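Atelier partagé Kallby : appel à participation pour la construction de pinces à main, session de février

Nous cherchons 2 personnes pour rejoindre un chantier d'automatisation domestique dont je préfère dire tout de suite que je ne suis pas certain qu'il aboutisse. Si vous avez envie d'entendre que les robots rangeront bientôt votre appartement, d'autres annonces vous le promettront très bien.

Le projet s'appelle Falen. On construit des pinces tenues à la main, à bras articulés, avec des patins souples au bout des mâchoires. Une personne s'en sert pour attraper des objets ordinaires, une caméra enregistre le geste, et on espère en tirer de quoi entraîner un bras motorisé. J'écris « on espère » parce que le bras, pour l'instant, s'appelle Nørgaard, pèse trop lourd pour son socle et passe la plupart de ses soirées débranché sur une étagère de l'atelier.

Les essais de prise se font chez les participants, dans des pièces habitées, avec le désordre qui va avec. Un établi vide ne nous apprend pas grand-chose. Un tube souple, une petite boîte en carton, ce qui traîne près d'une corbeille : voilà le niveau de difficulté visé, et il est plus élevé qu'on ne le croit.

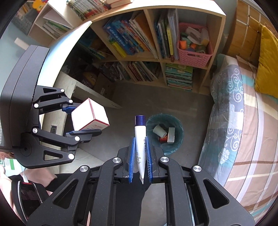
Le travail proprement dit est répétitif. Il faut imprimer des pièces, reprendre les articulations quand elles prennent du jeu, changer les patins, recommencer la même prise sous un autre angle, puis noter ce qui a raté. Notre cahier compte 203 prises consignées et je n'en tire encore aucune conclusion. Certains membres du groupe sont plus optimistes que moi, vous pourrez en discuter avec eux.

Ce que nous demandons :

2 soirées par mois à l'atelier, à partir de 19 heures, plus des essais chez vous quand cela vous arrange.
Savoir démonter un mécanisme et le remonter sans vis en trop. Le diplôme nous est égal.
Une certaine méfiance envers les vidéos de démonstration, y compris les nôtres.
L'accord des gens qui vivent avec vous, puisque l'on filme dans les pièces où ils passent.

Ce que nous offrons : l'accès aux machines de l'atelier, les pièces et les vis, une clé, du café médiocre. Il n'y a pas de rémunération. La société Hovance nous a cédé un lot de chutes et de visserie, sans contrepartie, et elle n'a aucun droit sur les enregistrements. Vous pouvez faire effacer les vôtres à tout moment, sur simple demande.

Pour vous proposer, laissez un mot à l'accueil de l'atelier ou passez un soir d'ouverture. Racontez-nous en quelques lignes une chose que vous avez construite et qui n'a pas marché, avec ce que vous en avez fait ensuite. Les lettres de motivation ne seront pas lues.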